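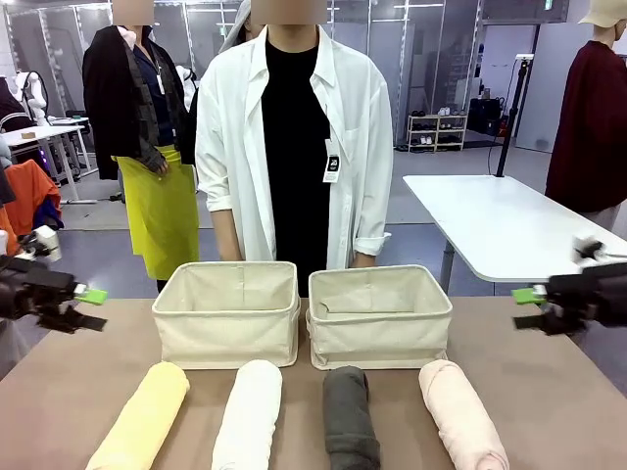 Rolling Day at Josness

Every spring we get the winter things out and the summer things in, and every spring I forget how much I enjoy it! Venla taught me to roll shirts instead of folding them (flat piles always slid over on me), and I've been hooked ever since.

Pale yellow, off-white, dark gray and light pink, all rolled up and waiting by the cream fabric baskets. I do love those soft colors next to each other.

More from the closet shelves in December, when the sweaters come back out.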